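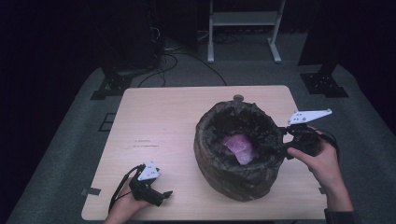 Vanska Tabletop Demos, data card

What it is

1,843 demonstrations recorded with a pair of hand-held grippers, one per hand, no robot arm in the loop. Tasks are small: put things into soft containers, take them out, move them across a table. Median length is 40 seconds.

What we claim

Less than the Brarix page that links to us. Someone there wrote that the set "teaches dexterity." We trained one policy on it. On a two-arm Zarner station it finished the soft-container task often enough to be interesting and failed often enough that we would not ship it.

Known problems

A person's wrist does things the arm can't. We threw out 493 recordings with poses the arm could not reach, and more probably got through — the filter checks the start and end of each motion, not the middle.

Cloth is badly covered. 5 operators, all in one room, all with similar habits.

Success labels were set by the operator who did the task. Treat them with suspicion.

Splits

Use the Guimarães split if you want held-out operators. The random split gives nicer numbers and we don't believe them.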